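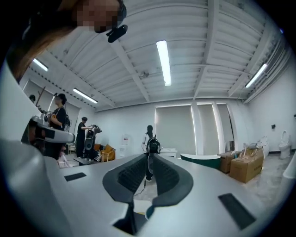

Black T-shirt, mask and backpack, with a small black gadget held at chest height.

Three teams level on points in water polo league, who goes through?

Posted in Rules and Officiating, Thu 3 September
1,218 views

Mwanahawa Nzioka

Our summer league has finished and left us with a puzzle. Skideteck won it by a mile, good for them. Behind them, Protinon (us), Sipos and Drirmont all ended on 16 points. Skideteck and the next two go to the regional play-off, so one of the three stays at home and takes up gardening.

Each side played the others once. Drirmont beat us by one, in a match I have almost stopped talking about. We beat Sipos by three. Sipos beat Drirmont by two. So everybody has beaten somebody and everybody feels cheated.

The league's rule sheet says, in full: "Teams level on points shall be separated by the results between them, then by goal difference." Our coach reads that as the games between the three of us. The Drirmont coach says the results between us cancel out, so it goes straight to goal difference over the whole season. Purely by chance, that puts Drirmont second and us fourth, as we lost to Skideteck by 12 when our keeper was at a wedding.

Which is it? And does the answer change for whoever comes third? The play-off is later in September and a few people have already booked rooms.

Gil_in_lane_four

Goal difference. It's always goal difference. Same as football.

Bianka Lengyel

It isn't always the same in football either, but let's leave that one to float.

I did the table for a junior league for more seasons than was good for me, and this came up twice. The usual way is to make a small table using only the matches between the tied teams. You start with points in that small table. One win and one defeat each, so you're still level and the Drirmont coach is right up to this moment.

The next step in most rule books I have worked with is goal difference in those same matches, before anyone looks at the rest of the season. On your scores:

Protinon: lost by one, won by three, so plus two.
Sipos: lost by three, won by two, so minus one.
Drirmont: won by one, lost by two, so minus one.

That puts you second, wedding or no wedding.

Sipos and Drirmont are still stuck together, and this is where rule books part company. Some go back to the start for the two teams left, in which case Sipos go through on having beaten Drirmont. Others carry on down the list and count goals scored in the small table, and for that you'd need the actual scores, which you haven't given. Dig them out before anybody rings anybody.

The trouble is your rule sheet. "Then by goal difference" doesn't say which goal difference, and whoever wrote it was clearly hoping for a tidy season. I would read it as the matches between you, given the words just before it, but a stubborn person could read it the other way for a whole evening. Coaches tend to be stubborn people.

What I'd do:

Ask the league for a written ruling, and ask what they did last time. If there was a last time, they'll probably stick with it.
Check whether the sheet says it falls back on anyone else's rules where it is silent. Ours did, in small print on the back.
Look for a deadline for queries. We had three days from the final match, and I turned away a perfectly good complaint on day four. The man still doesn't wave to me at galas.

Don't let them settle it with a penalty shoot-out unless the sheet mentions one. It sounds fair in the bar and much less fair at eight on a Sunday morning.

Mwanahawa Nzioka

Thank you, Bianka. There is small print on the back. It's about parking.

I've emailed the league and copied in the other two clubs. Sipos replied within minutes to say they like your version very much. Drirmont would like to see your qualifications.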